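Lomonholm sets budget for kitchen robot arms

26/10/2020

Lomonholm has approved the purchase of a two-arm robot station for its food handling line, after comparing offers from Nurummont and Rennie. The test task is moving steamed buns between a table and a bamboo steamer.

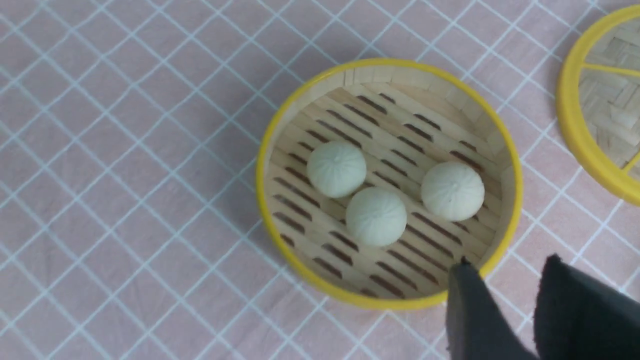
What the money covers

The plan pays for the arms, grippers and 200 hours of setup. Spare gripper fingers are a separate line – they are expected to wear first. 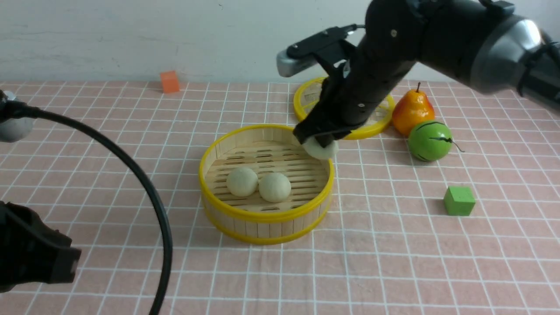 1 min read

Bumetti, which is handling the planning, asked for a nine-month service contract. Cabling and mounts will be priced again in June.

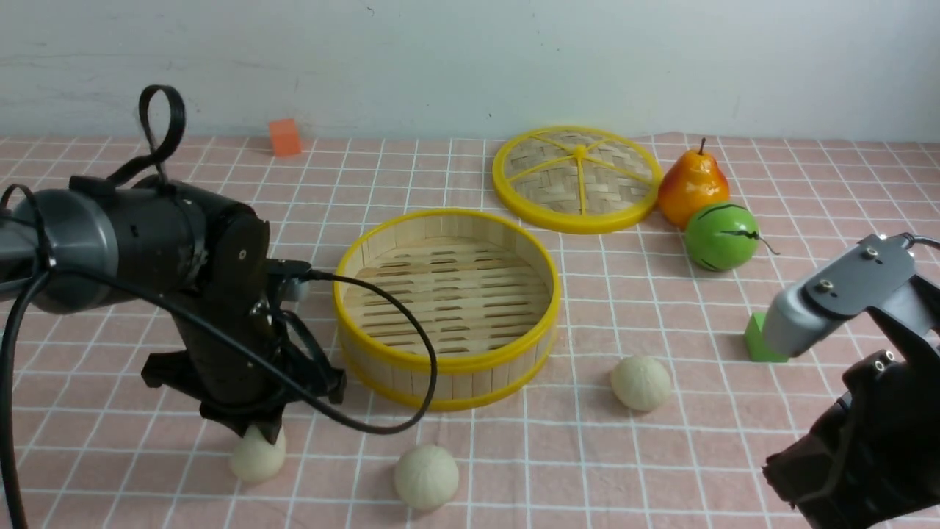
Two arms at the test table, with the steamer and buns.

Both bidders were given the same list of 678 test moves. Rennie's offer was lower, but it left out training for staff. 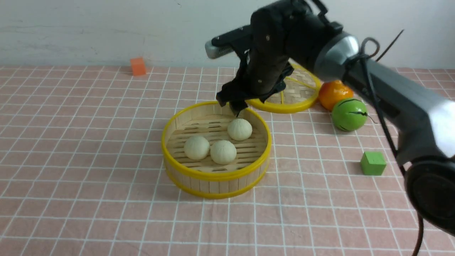 Training is now a fixed item in the budget, with places for over 200 employees across all shifts. A second station will be considered once the first year's repair costs are known.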